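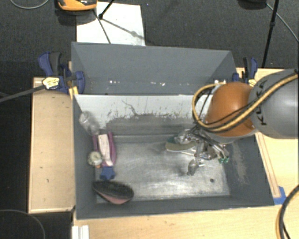

Scuffs, scrapes and bare metal.

2023-04-18

I have fallen hard for worn-out surfaces! It started with an old enamel roasting pan from the flea market in Gustlow — chipped rim, gray patches, five dollars — and now I stop for every rubbed handrail and peeling door I pass. The stair treads at the Lacroix library dip in the middle from all those feet, and I went up and down them twice just to feel it.

Paint is the best part. On the ferry dock at Zusum you can see green under blue under a kind of mustard, and I would love to know who picked the mustard. I have 79 pictures of that dock alone (sorry, phone). In August I'm going back for the boathouse doors, if they haven't repainted them by then.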